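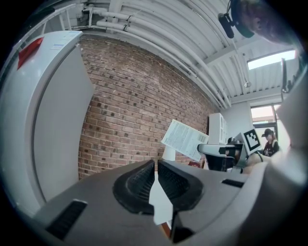 Turndale Shared Workroom, Birnham Building
Minutes of the Tidying Meeting, March 2018

Present: Trilok Dwivedi (chair), Ginette Leclerc, Henk Schouten, Renu Nigam, Rekha Rawat (minutes)
Apologies: none received, although the downstairs tenants were invited and can be assumed to have had other plans.

1. Minutes of the last meeting

Approved after one correction. Ginette did not "volunteer" to sort the back shelves. She was looking at them when the item came up. The minutes now say she was asked.

2. Brick wall and pipes

Renu reported that the landlord has looked at the darker patches on the brick and considers them to be character. We may put things against the wall. We may not drill into it without writing first, and the wall lamp stays where it is.

The landlord also repeated that nothing is to be hung from the white pipes along the ceiling. Henk asked whether this covered light things. It covers all things. Trilok will put the rule in the welcome sheet, between the one on bicycles and the one on fish.

3. The tall white unit

Discussion of whose labels are on it took longer than planned. Red tags were introduced last July to mean "do not move." Half the room has since understood them to mean "please take." Agreed that red means do not move, and that anyone who wants something taken away should write that on a piece of paper in words.

Renu would like the top of it kept clear. Trilok would also like this, and has been keeping his spare boxes there in the meantime. Action: Trilok, boxes.

4. Small blue cartons

The longest item of the evening. The cartons are now turning up on most flat surfaces, and Ginette proposed giving them one home. Options considered:

- The desk top. Quick to reach, and the reason the desk can't be used as a desk.
- The open compartment under the desk. Favored by Renu and Ginette.
- A new shelf from the Yadav catalog, which Henk had brought along with the page already folded down.

The Yadav shelf is 50 inches wide and would need drilling. See item 2. Henk withdrew the shelf but kept the catalog out.

Agreed: cartons go in the open compartment, standing up, white top uppermost, fronts facing out. Packing day starts with the cartons already in their place, and whoever packs last puts back the ones left over. Ginette asked for the minutes to show that she has been doing this since July. The minutes show it.

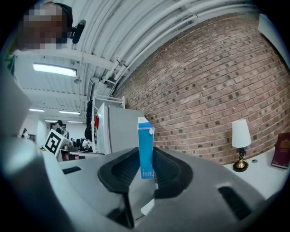
Rekha Rawat

A note from the minute-taker, as I'm allowed one per meeting. Setting a carton upright takes no longer than setting it on its side. I tried it both ways at home on Sunday and had the kitchen to myself for the afternoon.

5. Desk, cables and what lives beneath

The bay beside the compartment is for the black box with the antenna and its cable, and for nothing else. Henk moved it in the winter to make space for a fruit bowl, and the Tokurora order had to be finished over the phone. He has said sorry for this at 6 meetings and was told that this one could be the last.

The floor under the desk is to be cleared at the end of each session. Small objects found there go on the desk top for a day, and then in the lost property tin. It was noted that the lost property tin is itself missing.

6. Money

We have 16 dollars left from the tea fund. Trilok's quote for repainting the whole room came in at roughly $4,000. The two figures were read out one after the other, and the meeting moved on.

7. Any other business

Renu asked for a last look at the carton rule before it goes up by the door, and whether "fronts facing out" was clear enough for people who don't come to meetings.

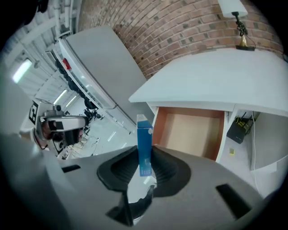
Henk Schouten thought it was clear enough, but said that the compartment would be full by the second delivery and that we would then be back to the desk top, or to a shelf. He asked for the word "shelf" to be recorded. Ginette replied that a second delivery could wait until the first had been used up. Trilok suggested trying it for a month, and both of them agreed to that, Henk after a pause.

Actions
Trilok: boxes off the white unit; pipe rule in the welcome sheet
Ginette: move cartons to the compartment
Renu: carton rule by the door
Henk: find the tin
Rekha: minutes, as ever

Next meeting: same room, once the boxes are down.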